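Home | Projects | Reports | Contact

Vornon two-arm cell: progress report to the Plarham fund
Mon 31 July

The cell is in much better shape than it was in April, and we're really pleased with how the upkeep side has come together! Both arms now run from one settings file, and the morning check has gone from a long paper form to a single page that anyone in the workshop can follow.

Most of the quarter went into the grippers. We moved to the blue ladder-style fingers from Rullow, and getting them to sit square took longer than planned – the first set of mounting screws worked loose after 400 cycles. Thread lock and a proper torque setting fixed that, and the pair on the right arm has now done 2,925 cycles without a retighten.

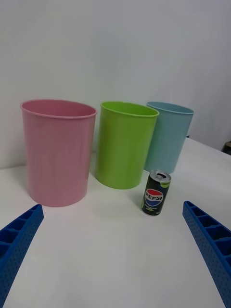 Wrist camera calibration is the other big step. It used to take 41 minutes per arm, mostly spent redoing bad readings, and the new Manalastas routine skips the ones that were never going to be usable. We rerun it after every finger change, and the results have been lovely and steady.

Cable wear is next on the list. The jacket on one gripper cable had started to rub at the wrist, so we replaced it and gave the new one a bit more slack (a longer arc, clipped higher up). We now look it over weekly.

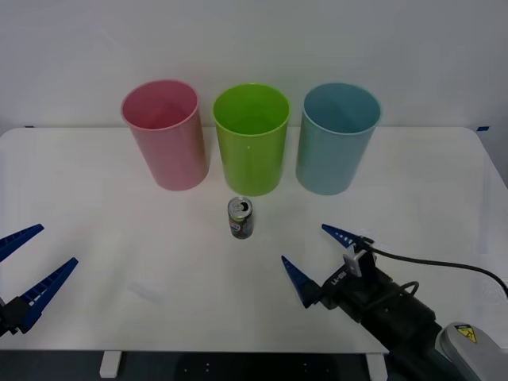
Do the two arms need to be serviced at the same time?
Each arm has its own schedule, and we only stop both when the shared power supply is being checked.

Spending is on plan. We have 2 spare finger sets on the shelf, and the next order is a replacement wrist bearing for the left arm, which has been a little noisy at low speed.

2 comments | 41 shares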